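Butcher Block: Care, Feeding and Mild Regret

A butcher-block top asks for very little, and it remembers every time you didn't give it.

Crumbs first. Sweep them off dry, because a wet cloth over crumbs gives you paste, and paste gets into the joints between the strips and retires there. Then a cloth wrung out hard, a drop of dish soap, and along the grain. Across the grain works too, if you like looking at your own swirls every time the sun comes in.

Dark streaks are usually the tree's doing and you can leave them alone. I spent most of one August scrubbing a streak that had been there since it was a maple. Specks are worth a fingernail. If it lifts, it was dinner.

Rings and rough patches: 800 grit, light hand, no power tools. Temitope Oyewole, who wrote in to recommend a belt sander, now has a noticeably thinner table.

Oil when water stops beading. I use Stimileck, which smells of nothing much. Bako is the same stuff in a nicer can for more money. Put it on at night, wipe off the extra in the morning, and keep your sleeves out of it.

Cloths: one color for oil, another for soap, and don't let them meet. Oily rags get spread out flat outdoors to dry, never balled up in the trash, as they can heat up and catch fire. Mine for soap is pink, so even my family can find it on pale wood. 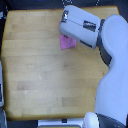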